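Search this forum
Home Forums New Posts Members Log In
We use cookies to keep you signed in. Accept

Shipping flat paper goods – box or tube?

pressfoot
October 4, 2025
I sell large blank sheets and a few drawings out of Lidlow. I have always used tubes, but I had 2 come back crushed in September. Thinking of switching to flat boxes. Anyone done the math?
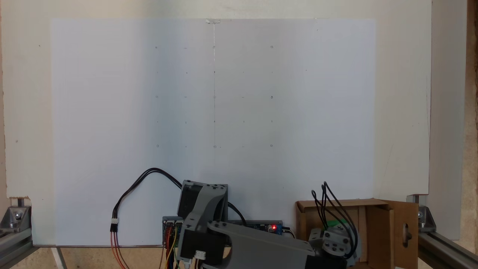 My carrier is Zevance and they charge by size, so a flat box costs me 5 dollars more per order.

greenledger
Stay with tubes, just buy thicker ones. The cheap ones from Hustis fold if you lean on them. Mine have a heavier wall and I've had no claims.

oldmill_kb
Disagree. Buyers hate flattening paper that has been rolled. I went to boxes after 1,377 orders in tubes and the complaints stopped.

greenledger
Complaints about curl aren't the same as damage – you don't have to refund curl.

oldmill_kb
You do if you want them to order again. 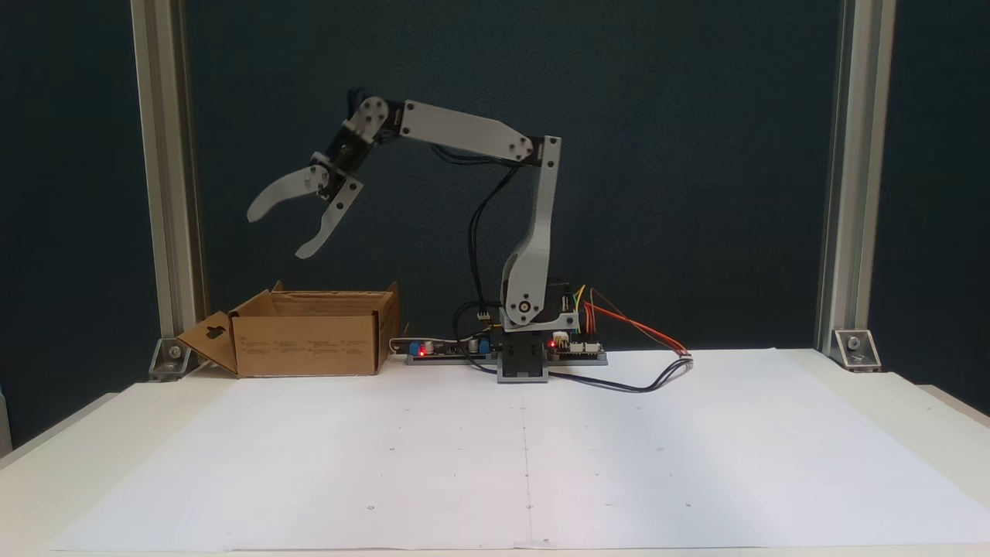
Also, don't buy boxes one size up and fill the gap with paper. The sheet slides and the corners go first. Cut two stiff pads and tape the sheet bag to one of them.

pressfoot
What weight of pad?

oldmill_kb
I use the Havlíček gray ones, pack of 15. Double wall cardboard works too if the grain is crossed.

pressfoot
OK, ordering a pack. I'll keep tubes for the cheap sheets.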